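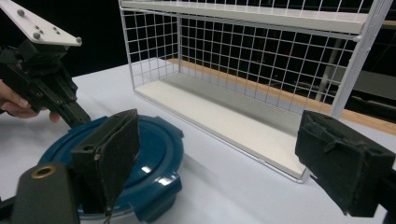 Home | Checklists | Hand Tools | Fixtures | Archive

29 Oct 2019
By the Bravolier bench safety desk

Pre-use inspection, hand-held gripper tools and tabletop fixtures, rev. 8

Applies to all demonstration benches at the Ibarra and Erden sites. Complete before the first recording of each shift and again after any drop. Mark each item P (pass), F (fail) or N/A. An F in sections 1 or 2 takes the tool out of service until it is repaired and rechecked.

1. Finger pads

1.1 Pads seated flat, no lifting at the corners.
1.2 Fraying confined to the pad edge. Loose material on the gripping face is an F.
Comment: textured pads fray early. Both fingers on one tool at Erden showed worn material at the pad edges at this inspection. Marked P with a note - replace at the next service, both sides together.
1.3 Pad change logged. Maximum 300 hours between changes, whatever the appearance.

2. Fingers and body

2.1 Screws present and tight in all finger joints. Check by hand first, then with the driver.
2.2 Fingers close parallel and open fully without sticking.
2.3 No cracks around the screw holes.
2.4 Tethers and cables clear of the closing path through full travel.
Comment: cables that hang below a finger can catch on lids, clips and handles. Route them up the outside of the finger and tie off. Two F marks at Ibarra this quarter, same cause.

3. Marker plates

3.1 Plate rigid on its mount. Any play is an F.
3.2 Markers clean, none missing or covered.
3.3 Operator's fingers stay on the body and off the plate.
Comment: wipe with a dry cloth only. Solvent lifts the markers.

4. Tabletop and fixtures

4.1 Surface level, matte, free of grit.
4.2 Wire shelving stands on all its feet and does not rock when pushed at the top. Push force 70 N at the front post, held for a count of five.
4.3 Shelf boards fully seated.
4.4 No cut wire ends facing the operator.
Comment: mesh with square openings will accept a fingertip and in some cases a gripper tip. Keep the approach path in front of the unit, never through the grid.

5. Objects

5.1 Containers and lids checked for chips and sharp edges.
5.2 Clips and tabs intact. A lid with a broken tab goes in the reject bin.
5.3 Glossy items listed on the run sheet, with the overhead light position noted.

6. Sign-off

Record tool number, bench number and initials in the Sostunum log. Paper copies are kept until the end of December, then scanned. Form 205 is still required for any injury, including pinches that need no treatment.

Comments (3)

benchlead_ibarra
4.2 does not say what to do when the shelf is clamped. We have been marking it N/A.

erden_shift2
Same question here. Also 1.3 - do the hours count recording time or time powered on?

Safety desk
Clamped shelving still gets the push test, mark P or F. Hours are powered on. Both will be written into the next revision.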